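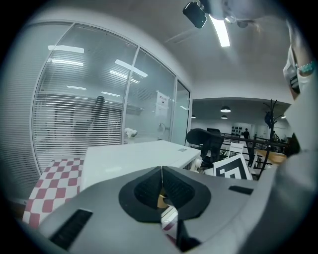 How do you keep a checkered tablecloth from sliding off a narrow white table?

Put a thin non-slip mat under it, the kind sold for rug corners, and leave the same drop on both long sides. A cloth that hangs lower on one side gets caught by knees and bags and works its way down over the day.

We have had this question from readers several times since April, mostly from people setting up a shared table at work. Thijs Nijs looks after the tables at the Womero office and wrote to us on Nov 6, 2024 with what he does there.

He buys cotton cloths and washes each one before it goes on a table. New cotton shrinks, and a cloth that fit well in the shop can come up short after the first wash. Red and white checks go in cold, on their own, for the first 5 washes. He takes them out of the machine as soon as it stops and hangs them by the short end, so the squares stay straight.

For stains, he uses dish soap and cold water the same day. Tomato and coffee come out if they have not been ironed in. Candle wax goes in the freezer first and is then scraped off with a spoon.

The tabletop gets wiped before the cloth goes back on. Crumbs under a cloth leave marks on a white surface, and a damp cloth left overnight can lift the edge of any label stuck to the top.

Thijs keeps 7 cloths in rotation and folds them in thirds. Pikent readers with their own method can send it in for the next issue.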